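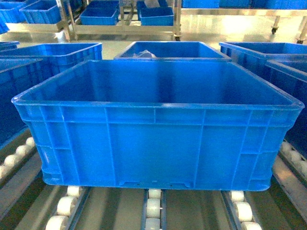
Hedvika Machala has been reading birth charts for people who work at night, and she says that Saturn is the planet they ask her for most often. Her newsletter, Trisia, goes out to 3,456 subscribers, and many of them have jobs in warehouses, hospitals and bakeries. When she explains the second Saturn return to them, she likes to use things they know from work. "Think of a blue plastic crate on a roller conveyor, with nothing inside," she told me. "You are in your late fifties, and you have to decide what goes into it. At the first return, before thirty, other people were filling it for you."

We talked in August in the back room of a tea shop in Dandale, where she rents a table for consultations. She ordered mint tea and forgot to drink it.

The Saturn return is the moment when the planet comes back to the same place in the zodiac where it stood when a person was born. It needs a little more than twenty-nine years for this. Most articles are written for people who meet it the first time, and Machala thinks this is a pity. "The young ones have a hundred books," she said. "My clients of fifty-eight, they come to me and they ask, is there something also for us?"

She came to astrology by her neighbor, Ľudovít Bednárik, who drew charts by hand on graph paper and lent her his tables of planetary positions. She was thirty-one then and had just left a marriage. "He looked at my chart and said, you are late by one year, but Saturn is patient. I was angry with him for a whole week." Later she studied with him for four winters. She still draws the first version of each chart by hand, and only after that she checks it with a computer program.

I asked her what changes between the first return and the second. She was quiet for some time.

"The first one is about entering," she said. "You take a profession, a house, maybe a child. The second one asks what you want to keep. It is slower. With Saturn in the tenth house I see people who retire early, or who refuse to retire and have a conflict about it. With Saturn in the fourth house it is nearly always the parents, or the parents' home — who will sell it, who will live there."

One of her clients, Kazimír Sokol, agreed to speak with me by phone. He was born with Saturn in Aquarius, in the sixth house, which is connected with daily work and health. During his second return he gave up his position as a shift leader and asked for fewer hours. "Hedvika did not tell me to do it," he said. "She told me the months when the question would be loud. It was loud."

Not everybody in her field agrees with her. Giang Trịnh, who teaches the evening course at Plondus where Machala is sometimes a guest, believes that the house matters less than the aspects Saturn makes to the Moon. The two women have argued over this for years. "Giang is very good," Machala said. "She is also a Scorpio rising, so I do not expect that she will give up."

A full reading with Machala takes 2 hours, and she does not accept clients who want to know the date of a death or the result of a court case. She asks for the exact time of birth. When people don't have it, she works with the sign only and tells them openly that the houses will be missing.

Before I left, I asked what she recommends to somebody whose return is coming soon. She said to find a notebook and write down what happened at the age of twenty-nine, month by month, also the boring things. Then put it in a drawer and read it again when Saturn enters the sign. Her own second return is still three years away. The notebook, she told me, is already in the kitchen, under the telephone bills.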